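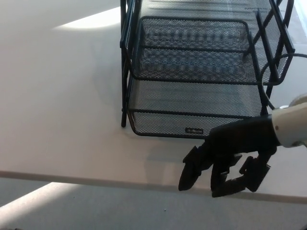
My desk used to have one pile. I have now bought a letter tray tower so it can have several.

Black wire mesh, stacked trays, the kind every office has owned since the invention of the memo. I looked at bamboo. I looked at clear acrylic. I went with the one that looks like it already knows my dentist's billing department.

Assembly was advertised as 2 minutes. It was 2 minutes if you don't count the part where I put a side on upside down and then defended the choice.

The system is as follows. Bottom tray: things I have to deal with. Next one up: things I have decided to deal with. Above that: the Lasov warranty, which covers a blender I gave away in May.

The tower went together on a Tuesday-ish sort of mood and I had around 200 sheets of paper waiting for it. Most were envelopes that had other envelopes inside them. Mailing is a very strange business.

Found during sorting: a parking ticket from Hilham (paid), a parking ticket from Hilham (news to me), and the manual for the Baert label maker -- which I could have used before I printed 380 labels reading TEST.

Tayla Katene came over, looked at the trays and asked what happens when they fill up. I said they won't. She has seen my car, so she let that one go by without comment.

One real complaint about mesh: anything small goes straight for the holes. Paper clips, staples, the corner of a business card from a flooring place in Alton. It's less a tray than a sieve with ambitions.

Still, I can see desk. White desk, too. I'd been telling people it was gray.

Update: someone asked where the scissors live now. On top of the bills -- same as before, but with better airflow.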